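Freya Marsden has run the evening bookkeeping class in Piddale for five years, and most of the people who sign up own very small businesses. One sells honey. Another cuts hair in her garage.

"They come in with a shoebox of receipts," Marsden said. "I tell them to bring the shoebox. We start from there."

The course lasts eight weeks and begins again in September. She teaches on paper first and moves to spreadsheets in week three. "If you can't follow it with a pencil, the software won't help you much," she said.

Réjean Hawthorne took the class last year, after his first tax bill for his repair shop in Pukham came in $1,276 higher than he expected. He had been counting deposits as income and then counting the full payment again.

"I'd been doing it wrong since I opened," Hawthorne said. "It took her one evening to find it."

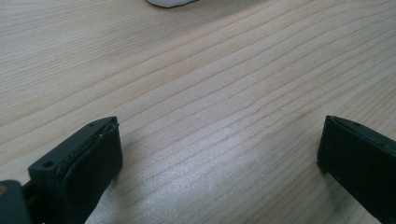
Marsden asks her students to set aside one hour a week, always on the same day, and to enter everything before they stop. Hawthorne does his on Sunday nights. He still calls her when a supplier changes its invoices.

"I don't mind," she said. "It's usually a quick question."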